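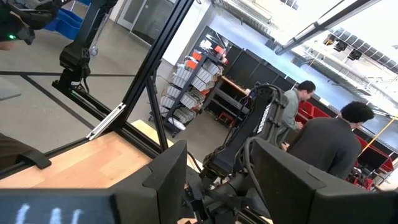
Black arms and looped cables, with one small green light.

I have been thinking about waiting rooms, and about how much I miss being bored in them. I know that is an odd thing to miss. My dentist's office in Flultham put up a second television last November, so now whichever chair you pick you are facing one, and the sound on the two sets is a half second apart. I sat there on a Friday with my coat in my lap and heard the same commercial for gutter guards twice over, like a round sung by people who don't care for each other, and I found myself wishing very hard for the old fish tank.

The fish tank had 5 fish in it. I could still draw you the little bridge they swam under. I spent hours of my childhood in front of that tank while one or another of my brothers had something drilled, and I suppose I was bored the entire time, and yet I remember it better than most of the birthday parties I went to.

My mother had a rule that you couldn't tell her you were bored until you had been bored for as long as it takes to boil potatoes. She never said where she got this measurement. What generally happened was that by the time the potatoes were done I was under the porch with a spoon, digging toward some place I had decided was there, and I had to be called in three times for supper. I won't claim it made me a better person. I mostly got dirty, and one summer I got into a nest of yellow jackets. But I did learn that boredom has a far side, and that you get there by sitting in it for a while, and I am not sure where a child would learn that today.

I'm not sure where I would learn it either, which is the part that bothers me. I am a grown woman with gray hair and a library card and I can't stand in line at the post office without reaching into my bag. I had an app on my phone for a while called Climuson that was supposed to help with this. It played rain. It also kept a record of how often I picked up the phone, and on the first day the number was 344. I looked at that for a good long time (on the phone, of course) and then I looked up whether 344 was a lot, and then I looked at a recipe for plum cake, and that was the evening gone. I took the app off after a week. The rain was nice, though.

People who write about this subject like to say that boredom is good for the imagination, and maybe it is, but I get a little tired of hearing it praised for what it produces. It's the same thing we do with naps and with walking. We can't seem to leave a pleasant, useless thing alone until somebody has found a use for it, and then we're told to do it for 16 minutes every morning before coffee.
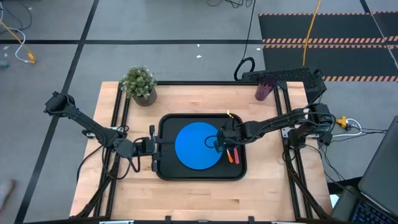
My grandfather sat on his back step every evening of the year that it wasn't raining or snowing, and I don't believe he was having ideas out there. If you sat down with him he would move over. He might mention that the neighbor's light was on. After a while the mosquitoes would come up from the ditch and he'd say well, and that was the end of it, and in we all went. I must have done that with him 100 times and I couldn't tell you one thing that happened, except that I'd give a great deal to do it again.

I do want to be fair here. There is a kind of boredom with nothing sweet in it. I worked one winter in the mail room of an insurance office, slitting envelopes, and the clock in that room could have broken a saint. Somebody who is stuck in a bed or in a job like that doesn't need me telling them how lucky they are. The kind I mean has an end to it and a window, if possible, and you are more or less free to get up.

So I've been practicing, in a small way. I leave the phone in the kitchen when I go up to read. I let the car idle along behind the school bus with the radio off. When the kettle is on I stand there by the kettle. The first few weeks of this were dreadful, I'll be frank with you, and my hand kept going to my pocket all by itself like a dog going to the door. It has eased some. Last week I noticed that the crack in the ceiling over my bathtub looks quite a lot like the coast of Maine, and I have lived in that house for years.

I go back to the dentist in the spring for a crown. I've already decided on the chair by the coat rack, where you can only see one of the televisions, and if you lean back far enough, not even that. There's a radiator next to it and a bit of the parking lot through the blinds. I plan to get there early.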